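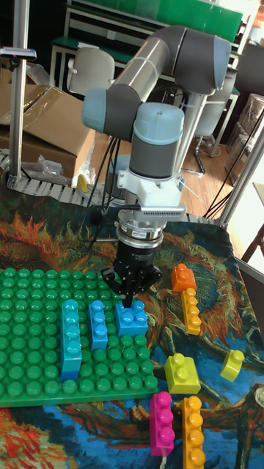 The case for fewer blocks

Posted April 5, 2024

Every parent I know owns too many building blocks, and I include myself. We have the big kind with the fat round studs, the ones meant for small hands, and over several birthdays they grew from one box into three. My view, after a few years of living with them, is that a child builds better with a handful of blocks and a baseplate than with a full tub. I would go further and say that most of the tub should go in a closet and stay there for weeks at a time.

The tub is the problem because of how it gets used. A child tips it over, the whole pile spreads across the rug, and the first ten minutes are spent pushing blocks around with both hands. That is play, and I have nothing against it. But very little building comes after it. By the time somebody wants a tower, the good pieces are under the couch and the mood has changed.

We found this out on a trip. My in-laws have a small place in Meireles, and in June we went there for two weeks with one carry-on bag of toys for two children. There was room for a green baseplate and a few blocks, so that is what went in. I expected complaints by the second day. What we got was the longest stretch of building I have seen from either of them. A blue block was a door, then a bathtub, then a bus. They stood blocks on end, which they had never done at home, where there was always a taller stack to be made by piling up more.

Standing a block on end is worth a word. Adults tend to see the studs as the top and the hollow side as the bottom, and we correct children who do it some other way. I used to reach over and turn the piece. I have stopped. A long block on its end is a column, and two of them with a gap between them are a gate or a street. It doesn't lock down the way it should and it falls over if the table gets bumped. Then it gets put up again. I think more is learned from a block that might fall than from one that can't.

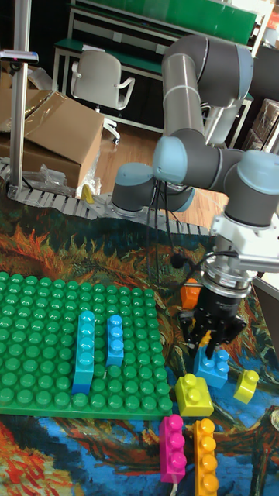

The baseplate matters more than people give it credit for. Many families skip it because it comes separately and looks dull in the store. Ours is a Nomik, bought used, and it is the one piece I would not give up. It marks out where the building happens. Blocks on the plate are part of the project, and blocks off the plate are waiting. Children understand this without being told, and it makes cleanup easier too, because a plate can be lifted and put on a shelf with the work still on it.

I also think the plate should be plain green, or gray if green can't be found. The printed ones with roads and ponds decide too much in advance. A pond is a pond forever.

What goes under the plate is another matter, and here I disagree with the advice you usually read, which is to use a plain white table so the child isn't distracted. I don't believe children are distracted by a pattern. At our house the blocks come out on an old Takalari tablecloth with a swirling, painted-looking flower print on it, and the children treat the flowers as hills or fire. A busy cloth keeps the noise down and stops loose blocks from skating off onto the floor. The one fair complaint is that an orange block can be hard to find on an orange flower. I can live with that.

As for color, a small set should be mixed but not even. The boxed sets give you the same number of each color, and the result is that everything comes out striped. Give a child several blues in different shades and one magenta, and the magenta becomes somebody important. It is the queen or the chimney. In a tub with forty of them it is just another block.

People object that a small set is a poor set, and that a child who wants to build something large should be able to. That's true for some children, mostly older ones. When ours ask for more, I get more. The closet isn't locked. But they ask less often than I thought they would, and when they do it is for a particular piece — a long one, usually — and they know what it is for.

The other objection is money already spent. Skevgate, the toy exchange near us, takes the big blocks by the bag, and I brought them 159 in one go this winter. I kept the plate, the long ones and most of the blues. Neither child has asked where the rest went, though my husband has brought it up twice.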